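Sunita Begay has spent most of her working life on the small fittings of office kitchens: hooks, racks, drip trays and, for the past two years, stands for paper cups. Her current work for Tendberg concerns the hot drinks point, and she speaks of it in terms of reach, tilt and footprint.

"A stack of cups is fine until it is knocked," she says. "After that you have cups on their sides, and a cup on its side rolls in an arc. The rim is wider than the base, so it can't do anything else."

The stand she prefers has a round wooden base and a bent black wire frame that rises in two loops. The base supplies the weight and the wire sets the position. She asks that a cup be brought in from above, and she allows some tilt on the way down.

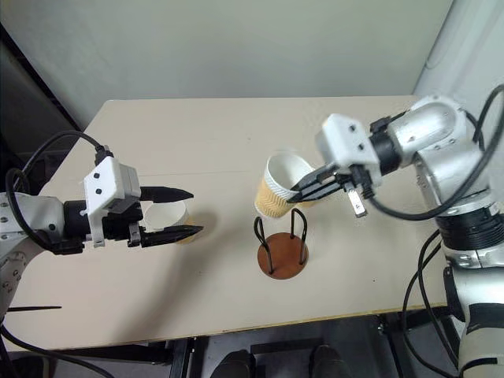
Hugo Langlois would sooner do without the wire altogether, and argues that a plain tray with a raised lip takes less cleaning and stores flat. Begay accepts the point about cleaning. "Wire collects dust at the bends. You wipe it with a damp cloth, bends first, then the base. I have never claimed otherwise."

On sleeves she is stricter. Corrugated card adds grip and keeps the hand off the hot wall, but it also adds width, and a stand measured against a bare cup may bind on a sleeved one. At the Filwood site her order came to 2,621 cups, all sleeved, and the first stands had to be opened out by 2 mm. "I measured the cup and forgot the sleeve. It went in the report."

She has no objection to cups standing loose on a table for a short time, provided they are upright and the surface is level. Pale tops suit her because spilt coffee shows at once. 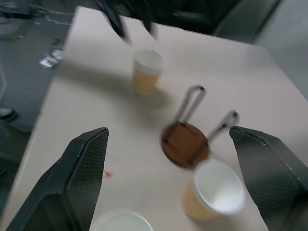

Paper cups on the pale tabletop.

Her next job is a lid rack for Royer, due in February. The drawings are at revision 6, and she expects one more before the wire is ordered.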